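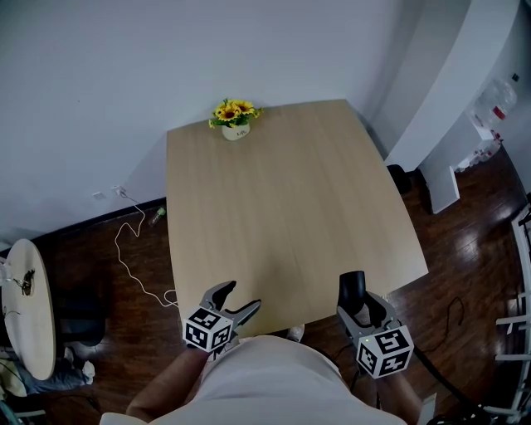

October, table notes, entry 13

Table is in the front room at last, long side running toward the white wall. Sunflowers at the far end, a bit left of center. I put them there as a placeholder and already feel defensive about them.

10:40 a.m. Checked the seam down the middle of the top. It runs the whole length and is subtle enough that most guests will find it with a pen while signing something. Ran a fingernail along it from both ends. Catches slightly near the wall, smooth everywhere else. Wax, then leave it alone. Last time I "improved" a seam, on the Nirnlow bench, I improved it into a groove.

Long edges: the gentle curve looks right. The drawing from Abdella had them straight, and I was told the curve would add 900 to the job and nothing to the table. Half of that was correct. With the curve you can walk past the corner without turning sideways, and my hip has voted for it.

Color. Pale oak look against the dark red-brown floor. I worried the table would float like a raft, and it does, a little. Dark baseboard helps tie things down. Options:

– leave it
– rug (would hide the best part of the floor)
– darker chairs, 4 of them, probably the Dristia ones if they ever ship

Leaning toward leaving it, mainly on grounds of price.

Floor shine is a problem of its own. The right-hand side throws back bright patches and every bit of dust gets its moment on stage. Dry mop only. The Zimport polish stays in the cupboard, where it has been a great success.

Outlet on the wall to the left is in use, so no pushing the table flush on that side. Leave space for a plug and for a hand to get at it. Measured 53 inches of clear walking room on the right with no chairs in. Will measure again with chairs and be sad.

Flowers: small white pot, short word printed on the front, faces the room. Moved it to dead center yesterday and it looked like a conference. Back to the far edge. If we eat there it can stay put, seeing that the reach for salt goes nowhere near it. Need a felt pad under the pot before it draws a ring on the new top. I have been saying this about pots for years and own no felt pads.

2:15 p.m. Leaned on each corner in turn. One has a tiny rock to it, near end. Could be the leg, could be the floor. Slid the table over two planks and the rock came along, so it's the leg. Quarter turn on the foot, better. Another quarter turn, worse. Back one.

To do: felt pads, wax, email Dristia again about the chairs, shim for the near leg if the foot creeps.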